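Premow opens refill and storage shop in Warkolham

24/07/2026

Household storage supplier Premow has opened a shop in Warkolham selling plastic bins, boxes and drawer inserts for homes, schools and small workplaces. The shop is on the ground floor of the former Lepik furniture store and stocks 100 lines, over 40 of which were previously sold by post only.

The range is built on the Ristetti bin, a plain plastic storage bin made in 2 sizes. It comes in blue, grey and white, with a lid sold separately. Customers can bring in their own toys, tools or linen and try them in a bin on the tables by the window before they buy.

"People guess at sizes and end up with a bin that won't go under the bed," said shop manager Elīna Kütt. "We would like them to bring the tape measure, and the jumpers as well if they want to." 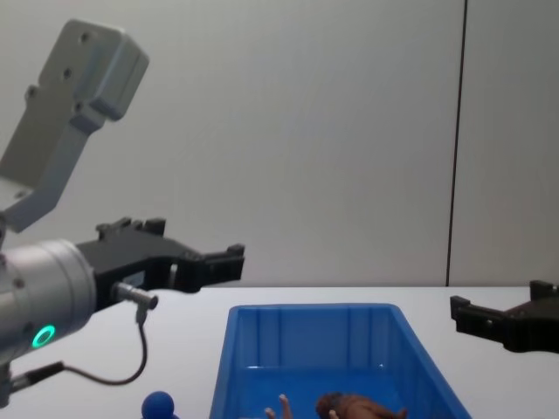 Lids and spare handles for older Ristetti bins will be kept in stock, including those for the first version, which was dropped from the catalogue in March. Customers should check the number moulded into the base before asking for a lid, as the two versions do not fit each other.

Schools and nurseries ordering 50 bins or more can have them delivered flat-stacked to the door. Smaller orders placed at the shop can be collected the next morning from the side entrance.

Vaida Siliņa, who runs Premow, said the company had looked at three other buildings in the town. "This one had the width for the shelving and a loading bay at the back. The floor needed doing, and the lighting is new."

Bins that come back cracked will be accepted at the counter and sent for recycling, whatever their make. There is no charge for this. Please empty and rinse them first.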